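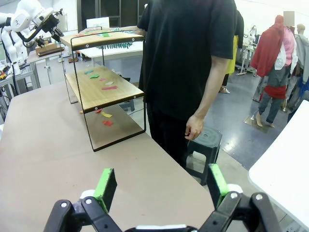 I finally finished the big book on commercial leases, all 1134 pages of it, and I want to tell everyone! It took me from February until last night, mostly in chunks of 30 pages on the train to Hevden. My bookmark is a parking receipt and it has gone completely see-through.

The best part by far is the chapter on repair clauses. I must have signed two leases in my life without reading that section (the Trotham one still makes me wince), and now I can't stop spotting how much hangs on a word like "keep". If you promise to keep a place in good repair, you may have to put it in good repair first. I read that page three times and then went and dug my own lease out of the drawer - sure enough, there it was, clause 2, plain as day.

I was less keen on the long stretch about service charges. The worked problem with the Lacson building goes on forever, and the footnotes are nearly as long as the text. Stick with it though, it gets good again at page 203 or so after the second table of cases, where the author goes to town on break clauses.

Next up is a much thinner one on easements. I've already peeked at the chapter on shared driveways and I love it. I'll post my notes when I get back from Drindurura.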